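Unit 4: Fruit in the Guest Room
Course handout, Household Service I
Instructor: Bleddyn Gwilliam

12 shares | 3 comments

Reading for this unit: the Skasholm housekeeping manual, chapter on bedrooms, and the short Lukoševičius handout on storing produce. Bring both to the practical.

1. What the fruit tray is for

A tray of fruit in a bedroom is a small meal for someone who has arrived late or who is not well enough to come to the table. It should be possible to eat everything on it without going to the kitchen. Fruit that needs a sharp knife, such as melon or pineapple, is cut up beforehand and served in a covered dish. It does not go on the open tray.

Fruit that peels by hand is the first choice. Tangerines are good for this. Pears are acceptable if they are ripe enough to bite and firm enough not to leak. Very soft fruit goes in a separate bowl with a spoon.

2. Choosing the tray

Use a shallow tray with raised sides. A flat board lets round fruit roll, and on a mattress it will roll whenever the guest moves. The sides do not have to be high. Flared sides make it easier to get fingers under a piece of fruit at the edge.

Plastic is fine for bedroom use. It is light and it washes easily. Glass and heavy china stay in the dining room. Check the underside before you set any tray on bedding, and wipe it dry.

3. Arranging the fruit

Keep one kind together. Small fruit goes in a group against one side, and the large piece goes on the other side where it helps hold the group in place. A single dark fruit looks better next to something pale or yellow than lost in a pile.

Do not fill the tray. The Ukisov method, which some of you learned in the January session, calls for a full pyramid. It works on a sideboard and does not work on a bed.

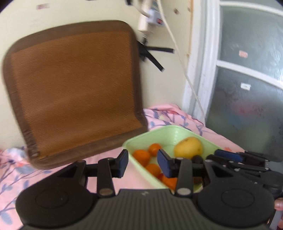
Skasholm, September 2022

The tangerines are grouped on the left side of the tray and the pear has the right side, with the small dark fruit in front of it. The tray is pale green plastic and the sides flare out a little. Note how shallow it is.

The sheet is a pink floral print, and it is lying in soft folds behind the tray. For the practical you will be asked to smooth the bedding first and set the tray second. Pull the sheet toward the foot of the bed with both hands flat, then tuck. If you smooth it with the tray already in place, the fruit shifts.

4. Where to set it

On a made bed, the tray goes near the foot, on the side closer to the door. If the guest is already in bed, use the bedside table. If there is no table, ask before you put anything on the covers.

Leave a folded napkin and a small dish for peel. Peel left on a printed sheet can stain, and citrus oil is slow to wash out. Treat a fresh mark with cool water and a little dish soap, and blot it. Do not rub.

5. Quantities and storage

For one guest, plan on 500 grams of fruit, weighed with the peel on. A child's tray is 200 grams. Write the weight on the Etard sheet along with the room number.

Take the tray away each evening. Whole citrus can go back to the pantry if the skin is sound. A pear that has been handled goes to the kitchen for cooking. Wash the tray in warm water, including the ribs on the sides if it has them, and let it air dry upside down.

6. Before the practical

Make up one tray at home using three kinds of fruit. Carry it from one room to another and set it on a bed. Write a short paragraph on what moved and what you would change.

Hand in the paragraph at the start of class. The practical is in room 917.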